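Project report: the right gripper that let go
Givunside Robotics Lab, student projects
Sep 25, 2023

1. What I was supposed to be doing

My project for this term was called Tisten, and on paper it was pretty simple. Two arms, one table, a rack of test tubes. The right arm picks a tube out of the rack, carries it over to the blue bin and sets it down inside. The left arm stays out of the way until the second half of the project, when it was meant to start handling the beaker. I had a nice plan with milestones and everything!

Most of this report ended up being about something else, because in the third week the right gripper started opening when it shouldn't. My supervisor told me to write it up properly and leave the original goals for the end, so that's what I've done. If you only came for the tube sorting results, skip to section 6 (they're short).

2. The setup

Both arms are bolted along the back of the table and hang down over it from there. They run on software we call Masano, which is the lab's own layer for sending poses and gripper commands. I wrote my task code on top of that. The gripper gets two kinds of message from me: a target width, and a force limit. It sends back the width it thinks it's at. Remember that last part, it matters later.

The cables are the messy bit of any setup like this. Each arm has a cable that follows it around, and then there's everything on the floor that I promised to tidy up and didn't.

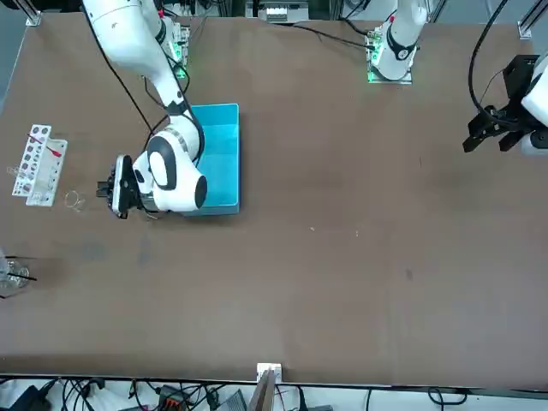 Figure 1. Tisten workspace with both arms, the tube rack and the blue bin.

The tubes are glass. I asked early on if we could use plastic ones and the answer was that the whole point was to handle what people handle on a real bench. Fair enough, but it does change how you feel when something gets dropped. All of my tests were done with empty tubes, and I want to be clear about that up front. There was never any liquid in anything.

3. What went wrong

The first drop happened on a run I wasn't even worried about. The right arm had picked up a tube, lifted it clear, and started the swing toward the bin. Halfway there the fingers opened. They didn't open all the way, just enough. The tube fell on the table, rolled, and went over the front edge onto the floor, where it broke.

I hit the stop, swept up, and told myself I'd set the force limit too low. So I raised it a little and carried on. Looking back, this is the part I'm least proud of. I changed a number without knowing what had happened, and since the next bunch of runs went fine I assumed I'd fixed it.

The second drop came the following afternoon, same place in the swing. This one bothered me a lot more, because I was standing at the front of the table with my hand reaching for the rack. I'd gotten used to nudging the rack straight while the arm was over at the bin side. When the tube fell it landed close to my hand and cracked. I wasn't hurt, but I had no gloves on, and I only had safety glasses because I'd forgotten to take them off after a soldering job.

After that I stopped running the arm for the day and filled in an incident form. I'd never done one before. It's two pages and it asks good questions, mainly "what did you believe the machine was going to do?"

4. Finding the fault

I had three suspects. My code could be sending an open command at the wrong time. The fingers could be slipping on the glass. Or something could be wrong between the controller and the gripper itself.

The code was the easy one to check, so I started there. I logged every message going out and ran the full pick and place over and over with no tube in the fingers, just watching the width. I did 217 cycles like that, spread over a few evenings (I listened to a lot of podcasts). In 6 of them the fingers opened during the swing. There was no open command in the log for any of the 6. What the log did show was the reported width freezing for a moment, then jumping.

That also ruled out slipping, since there was nothing in the fingers to slip.

So it had to be on the hardware side. One of the older students suggested I stop looking at the logs and look at the gripper, which sounds obvious and was very good advice. I started watching the feed from the wrist camera during each swing, with the log scrolling in a second window next to it.
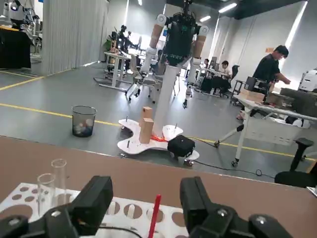
What I was hunting for was any finger movement that lined up with a frozen width, and once I'd watched enough cycles I could nearly call it before it happened. It only ever came at the point where the wrist turns over to line up with the bin. Every bad opening was in the same small stretch of that turn — never on the way down to the rack, never on the way back.

A thing that happens only at one joint angle is usually a cable. I parked the arm in that pose, kept everyone (including me) out of reach, and had the controller hold the fingers closed while I moved just the wrist back and forth slowly. The connection dropped out on the fourth pass. When it came back, the gripper restarted, and part of its restart routine is to open slightly to find its zero position. There was my drop.

We powered down and took the connector off at the gripper end. One of the pins had backed out a tiny bit in its housing. With the cable relaxed it made contact. With the cable pulled tight by the wrist turn, it sometimes didn't. The cable had been tied down too close to the wrist, so there wasn't enough slack for that rotation. I'm fairly sure I did that tie myself during setup week, when I was trying to make it look neat.

5. What I changed

The cable came first. We swapped in a spare, and I retied it with a longer loop, then moved the wrist through its whole range by hand with the power off to see where it pulled.

Then the software. Masano now treats a frozen width as a fault. If the gripper hasn't sent a fresh reading in the time allowed, the arm stops where it is and waits for a person to clear it. Before this, my code just kept using the last number it had, so as far as it knew it was still holding a tube. I also asked about turning off the opening move on restart. That setting lives in the gripper's own firmware and we decided to leave it alone, so a restart can still drop whatever is being held. The stop doesn't prevent that. It just means the arm isn't swinging when it happens, and there's a warning on the screen.

The slower speed on the swing was my supervisor's idea. It costs 2 seconds a cycle and I don't mind a bit.

And then there's me. The rule at our table now is that hands stay out while the arms are enabled, whichever side they're on. If the rack needs straightening you pause, straighten it, step back and resume. Glasses on for everything, cut-resistant gloves for picking up glass. I wrote this on a card and taped it up by the keyboard. The Lưu project, which shares our controller cabinet, copied the card and made theirs a lot prettier.

6. Tube sorting results

With the new cable in, I repeated the empty test for the same number of cycles and had no unexpected openings. I then did 31 runs with real tubes. No drops in the swing. I had two failed picks, both where the tube was leaning in its hole and the fingers closed on the rim, and the arm went off to the bin holding nothing. That's a perception problem and I'd like to work on it, but at least it's a boring one.

The left arm never got its turn. The beaker task isn't started, apart from some saved poses that I haven't tested near glass.

7. Things I'd do differently

I'd do the empty cycle test in the first week, before any glass came near the table. It needs no supervision beyond someone sitting by the stop button, and it would have caught this right away.

I'd also write down every change to a setting along with the reason for it. When I went back through my notes, the force limit had changed three times and only one of those had a comment (the comment was "try higher??"). I put it back to the original value for the final runs and it was fine there.

The frozen reading check should probably go on the left gripper too. It has the same kind of connector and I tied that cable the same week. I've loosened the tie, but the check itself is still only switched on for the right side, and whoever takes over Tisten should do that before enabling the left arm. The log files and the incident form are in the project folder, along with the settings from the final runs.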